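3.2 Glaze words and what people mean by them

The second part of the study asked how people talk about the color of everyday pottery, and this is where the material became really exciting for us. We had expected the interviews in Protley and Coltarari to give us a short list of color words with a few local favorites mixed in. Instead we got long, lively arguments about where blue stops and green begins, often between members of the same family who had eaten from the same dishes for decades.

Each interview lasted 30 minutes and took place in the speaker's own kitchen. Speakers were asked to talk freely about pieces they owned, and only at the end were they shown our printed color cards. The order matters a great deal. In an earlier trial, run in February, the cards came first, and speakers then borrowed the printed labels for everything else they said. Once we turned the order around, the vocabulary opened up wonderfully. Words for weather, fruit, river water and old paint came pouring in, and the final collection holds more than 300 separate expressions.

Two patterns stand out. First, speakers very often named a glaze by its darkest area, even when the lighter tones covered more of the surface. Lenuța Gavrilă, who transcribed the Coltarari recordings, was the first to notice this, and she marked every case where a speaker corrected a lighter word to a darker one in mid-sentence. Second, a contrasting rim had a strong pull on the name of the whole piece. A blue bowl with an orange lip, of the general type in Figure 3, could be called "the red one" at home without any confusion at all. We love this finding, because it shows a household name doing a different job from a description: it only has to pick one piece out from its neighbors on the shelf.

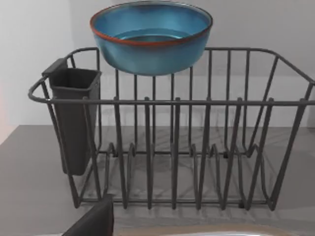
Figure 3. Turquoise-blue bowl with a mottled glaze and a thin burnt-orange rim band (computer rendering).

3.3 Differences between the two towns

Speakers in Protley used far more compound words ("pond-blue", "brick-edge") than speakers in Coltarari, who preferred comparisons built with "like". Thabiso Mabuza has suggested that the Sârbu workshop may be behind part of this gap. Its price lists used compounds for every glaze, and several older speakers in Protley could still recite them - with great pleasure, and at some speed. We find the idea very promising, although the lists that survive are incomplete and none of them covers the years when our youngest speakers were growing up.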